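Chapter 5
House Rules for Handheld Gripper Work

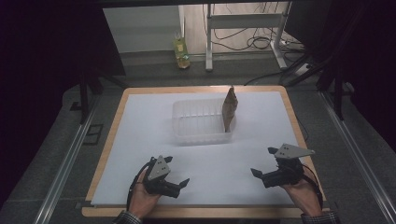
I came to robot safety backwards. My first job at Wollel was writing up rules for big fenced-in arms, the kind that can knock a person flat, and I got pretty good at it. Then I moved over to a group that taught robots by having people do the task themselves, gripper in each hand, and my lovely binder of 43 rules was suddenly no use to anyone! Most of it was about keeping people out of the work area. Now the people were the work area.

So we started over, and this chapter is what came of it. We'll stick with tabletop tasks – picking something up, putting it in a tub, taking it out again – and I'll ask you to think about three questions before we get to any formal standard. What can hurt the operator? What can spoil the recording? And who gets to say stop?

The first one sounds almost silly for a tool you hold in your hand. It's a pair of fingers and a cable, right? But fingers pinch, cables catch on sleeves, and a power strip on the floor doesn't care how careful you are with your hands. At our Jarncombe site we logged 19 minor incidents in one year, and most of them were trips (two of those were mine, and I wrote the cable rule).

The second question is where people tend to roll their eyes at me. Start every take with both grippers near the front edge of the table, jaws open, clear of the object. Keep the tracking plates facing where the cameras can find them. Put nothing on the board that isn't part of the task. Dull stuff, I know, but a session that ignores it may have to be thrown out, and then somebody has to do all that reaching over again.

As for who says stop, my answer is anybody in the room. Section 5.1 begins with the floor, and we'll work our way up to the table from there.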